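Print this page | E-mail this page

Nine hundred goes at a kitchen table: speaker notes

Slide 1. Wait for people to sit down. Thank the hosts, and thank whoever made the tea, and mention that the notes will be on the website so there's no need to write everything down. I will be going slowly anyway.

Start with what we wanted. Rirkilura is our tabletop project, and the aim is a robot arm that can tidy things you'd find in a kitchen when you ask it in ordinary words. We had a perfectly decent learning program by September and almost nothing to teach it with. So most of my year has gone on the teaching material, and I've grown very fond of it, which I hope comes across.

Slide 2. What an example is. A person steers the arm through a small job from start to finish - pick this up, put it in that - and we keep what every camera saw along with how the arm moved. One go at one job is one example. The program sees a great many of these and learns to guess the next movement from what's in view. Say this part twice if there are puzzled faces, as everything else hangs on it.

Slide 3. The number. We kept 900 examples and threw away 200. People always want to hear about the 200, so have the list ready: the steering person changed their mind halfway, or a camera stopped recording, or the written instruction said one dish and the hand went to another. That last sort is the worst, and I'd like to dwell on it a little, as you can watch such a recording three times over and think it's lovely. The movement is smooth, the object lands nicely, and the words are wrong.

Slide 4. Where we look from. We record from the wrist and from several places around the table. The wrist view is very good for the last little bit of a grasp and fairly hopeless for knowing where you are. Let these run without talking over them too much.

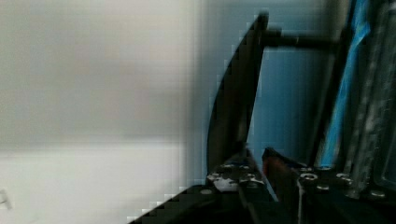 From the wrist.

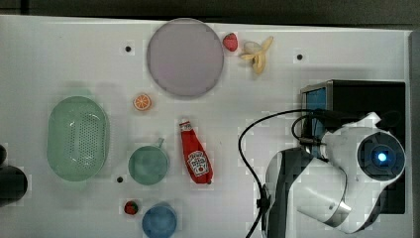
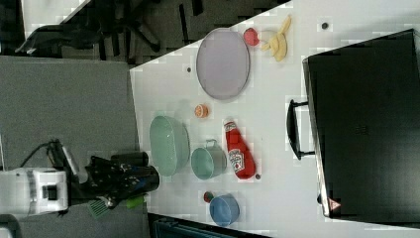
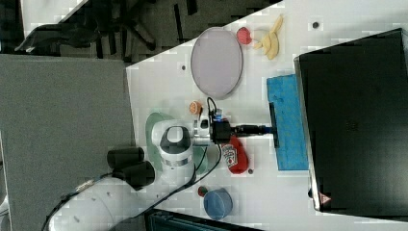

How many examples does a new job need?

It depends on how like the old jobs it is. For us, a close cousin of something already learned took 70, and something quite new took several times that before it was worth testing.

Slide 5. Moving things about. Pause for a drink of water first. If you always leave an object in the same spot, the program learns the spot and never bothers with the object, and I can't blame it, I'd do the same. So we shuffle between goes. We tried letting people shuffle as they pleased and found that everyone has habits (mine is to put things back in a row, like cutlery), so now a little card tells you what goes where. Fekumero, who let us have the room, printed the cards for us and they have lasted very well.

Slide 6. The people who steer. We had 7 of them, all patient, and their styles were so different that you could tell them apart from the recordings. One came in fast and corrected at the end, another crept along the whole way. I used to think we should train everybody into one style. I've come round to keeping the variety but asking for no long pauses, as the program learned to pause too, and would hover over a thing for ages as if it had forgotten what it came in for. Expect a laugh here. If there isn't one, carry on.

Slide 7. What I would do differently. Write the instruction down before the go and not after. Check recordings the same afternoon. Keep some failed grasps where the person recovers and tries again, because those turned out to be worth a good deal and we deleted plenty early on.

Finish with the thank-yous, leave ten minutes for the floor, and remember to unplug the laptop lead before walking off with it.

Print this page | E-mail this page

Comments

I was at the Alov talk and the bit about the hovering was my favourite. Are the shuffle cards available anywhere? We're still using dice.

On checking the same afternoon: agreed, though in our lab it has to be the next morning or people get cross. Tired eyes pass everything.

Could you say more about how you worded the instructions? We let each person use their own words and I'm not sure it was wise.

Slide 6 made me go back and look at my own recordings. I'm a creeper.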